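**Kamovley hill railway opens to riders in May, with the old summit car back on the track**

The Kamovley Incline Railway will carry passengers again this May, and everyone at the Plelero Travel Trust is over the moon about it! The line climbs from the harbor steps at Nelby to the lookout at Kamovley Top, a trip of 466 yards through back gardens, under a footbridge and past the bakery window that regular riders have been waving at for years.

The ride takes 6 minutes from bottom to top. Cars leave both ends at the same moment and pass each other at the halfway loop, so if you miss the sea view on the way up (it's on your left, behind the chestnut trees), you get a second try coming down.

"I rode it to school every morning, and I still grab the front bench if I can get it," said Pramila Garg, director of the trust. "The first time we ran the restored car all the way to the top, people came out on their balconies in their bathrobes and clapped. It was a quarter to seven in the morning! I can't wait for visitors to feel that little tug when the cable takes up."

## A car worth waiting for

The summit car, known along the hill as the Deák after the family workshop that first built it, has its slatted benches, brass window catches and stepped floor back in place. Máté Deák, whose great-grandfather drew up the original plans, led the work on the body. The green paint was matched to a patch found under a ticket box, and it is a good deal brighter than anyone remembered.

Each car holds 60 riders, seated and standing. Bikes may travel on the lower platform outside the busy midday hours, and dogs ride free.

The Nelby station has been cleaned and rewired too, and the waiting room has its long bench and its clock again. Tickets can be bought at the window there, at Kamovley Top, or on the trust's website. A single ticket works for one trip in either direction, and a day ticket lets you hop on and off as often as you like.
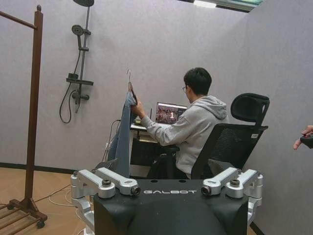
## More to do at the top

Most visitors used to take one photo at the lookout and ride straight back down. We'd love you to stay longer! The upper station now opens onto a new walking loop put together by local guide Aušra Ots, who has lived on the hill since childhood and knows every staircase on it. Her route takes in the water tower, the rope makers' lane and a tiny square where the evening sun hangs on longer than anywhere else in town.

Travel writer Ingeborg Kofler walked the loop ahead of the opening. "I planned to spend an hour and missed dinner," she said. "Go up late in the afternoon, walk slowly, and ride down when the harbor lights come on."

A free paper map of the loop is available at both stations. Anyone who prefers to climb on foot can take the public stairs beside the track – all 1,293 of them – and ride back down with a single ticket.

## Hours and contact

Cars run daily from 7 a.m. to 10 p.m., with later service on festival nights. Both stations have step-free entry to the lower platform of the car, and staff are happy to help with strollers and wheelchairs.

For interviews, ride-alongs or group bookings, please contact Bleddyn Pritchard, press office, Plelero Travel Trust, Nelby Station.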